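Setting a manual exposure with a handheld incident meter

Set the meter to the ISO of the camera first. If the two disagree, every reading after that is wrong by the same amount. For daylight portraits, start at ISO 50 or the lowest native value the camera offers.

Slide the white dome over the sensor. Stand at the subject's position and point the dome at the camera, not at the light. Press the button once and hold still until the numbers settle.

Read the aperture for the shutter speed you want. With a 300 mm lens on a monopod, stay at 1/500 or faster if the subject moves. Enter both values by hand and turn off auto ISO.

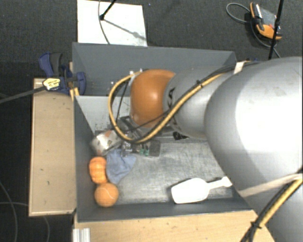
Assunta Mancuso wrote in to say that her Trulon reads a third of a stop under her camera, and asked whether she should correct it in the meter or in her head. Correct it in the meter. Hold the calibration button for over 30 seconds until the offset menu opens, enter +0.3, then shoot a gray card and check that the histogram spike sits near the center.

Take a new reading when the light changes or the subject moves into shade. Under steady cloud, one reading per location is enough. With a backlit subject, take a second reading with the dome turned toward the sun - the final setting usually falls between the two.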